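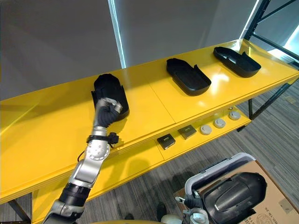 Reading time: 4 minutes

What is a psalm?

A psalm is a song or a prayer written in the form of a poem. The Book of Psalms is part of the Bible, and it contains 150 of them. Jewish people and Christians both use the psalms, and they have done so for a very long time. Many were first sung in Hebrew, the language of the people of ancient Israel.

The word "psalm" comes from a Greek word for a song sung to the music of a stringed instrument, such as a harp. The first letter is silent, so the word is said as "sahm".

Who wrote the psalms?

The psalms were written by many different people over hundreds of years. Nearly half of them have the name of King David at the top. The Bible tells us that David was a shepherd boy who played the lyre, a kind of small harp, and who later became king. Other psalms carry the names of Asaph or of the sons of Korah, who were linked with music in the Temple in Jerusalem. Some psalms have no name at all, and people who study the Bible do not always agree about who wrote them.

What are the psalms about?

People bring every sort of feeling to God in the psalms. Some are full of thanks and joy. Psalm 150, the last one in the book, mentions trumpets, harps, strings, pipes and loud cymbals, and asks everything that breathes to praise God.

Other psalms are sad or even angry. The writer may be ill or frightened, or may ask why God seems to be far away. A psalm of this kind is called a lament. Most laments also contain some words of trust, often near the end.

There are psalms about the natural world too. Psalm 104 speaks of wild goats in the high mountains, storks in the trees and young lions looking for food. Psalm 23 is perhaps the best known of all. It begins with the words "The Lord is my shepherd" and describes God as someone who leads his sheep to green pastures and quiet water.

How are psalms different from other poems?

Many English poems for children use rhyme. Hebrew poems do not usually rhyme at the ends of the lines. Instead, the writer says something in one line and then says it again in the next line in a slightly different way. Psalm 61, for example, starts by asking God to hear a cry, and then asks God to listen to a prayer. The two lines mean almost the same thing – the second makes the first one stronger.

In some psalms the second line says the opposite of the first, and in others it adds something new. Readers can look for these pairs of lines when they open a psalm.

What does "Selah" mean?

The word "Selah" appears in many psalms, often at the end of a verse. No one today is certain what it means. It may have told the singers to stop for a moment, or the musicians to play more loudly. When psalms are read aloud, the word is often left out.

How are psalms used today?

Psalms are read, spoken and sung in synagogues and churches all over the world. In many churches one half of the people says a verse and the other half answers with the next. Some choirs sing the psalms to short tunes called chants. Several well-known hymns are also psalms that have been put into rhyming English.

At the Pevham churches, a psalm is included in the main service each week. Children aged seven and over may join the junior choir, which learns two new psalms between the start of the school year and April.

Something to try

Choose a short psalm, such as Psalm 15 or Psalm 100, and read it aloud slowly. Decide whether the writer is happy, sad, thankful or worried, and find the words that show this. You may then wish to write a psalm of your own. Write one line about something you are thankful for, and follow it with a second line that says the same thing in different words.

Words to know

Chant – a short, simple tune that can be used for many different words.
Lament – a sad song or prayer.
Lyre – a small stringed instrument, played with the fingers.
Verse – a short, numbered part of a psalm or of a chapter in the Bible.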